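Le sachet à zip n'a jamais rangé une maison

Partages : 100 | Commentaires : 2

On me vante depuis le mois de mai les mérites du « tout en sachet ». Le principe tient en une ligne : chaque famille d'objets a son sachet transparent à fermeture zip, chaque sachet a son bac, et la paix règne dans le foyer. Annelore Wendt, qui anime à Sernton des ateliers de rangement très courus, promet même qu'un enfant de quatre ans s'y retrouve seul. J'ai suivi l'un de ces ateliers. J'en suis sortie avec 50 sachets et beaucoup de doutes.

Le premier doute porte sur le geste. Fermer un sachet plein demande deux mains, un peu de force et de la patience pour chasser l'air. L'ouvrir pour y glisser un objet rond est pire : il faut pincer un bord, tirer, maintenir l'autre côté, et le plastique se recolle. Multipliez par le nombre de fois où un enfant change d'avis dans une après-midi. Chez moi, le système a tenu deux jours. Ensuite les sachets sont restés ouverts, puis vides, et les jouets sont retournés là où ils vivaient avant, sous le canapé.

Le deuxième porte sur la transparence. On voit ce qu'il y a dedans, me répète-t-on. Certes. Mais on voyait aussi très bien ce qu'il y avait dans la corbeille ajourée de ma grand-mère, et personne n'avait à décoller quoi que ce soit pour y prendre une pelote. Henrike Fuchs, ma voisine à Costton, met les balles de ses fils dans un panier en plastique à trous, sans couvercle. Ils les y lancent de loin. Ils ratent souvent, mais ils rangent.

Je veux bien admettre des exceptions. Les perles, les vis, les pièces d'un puzzle qu'on emporte en vacances : le sachet leur convient. Une balle n'a pas ce genre de besoin. Elle ne se mélange à rien, elle ne prend pas la poussière plus qu'une autre chose, et l'enfermer dans une poche avant de la poser dans un bac revient à la ranger deux fois.
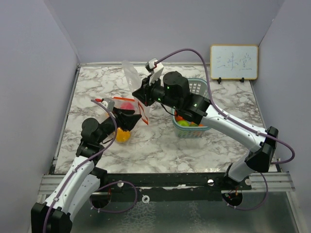 Reste l'argument du joli. Les tiroirs photographiés par la boutique Wunderlich sont superbes, je ne le conteste pas. Je demande seulement à les revoir au bout d'un mois, un soir de semaine, avec la vaisselle à faire. Tant qu'on ne me les aura pas montrés dans cet état, je garde mes paniers ouverts. Quant aux sachets qui me restent, ils sont au congélateur, autour des haricots.

© Gurura, 28 septembre 2026 | Contact | Haut de page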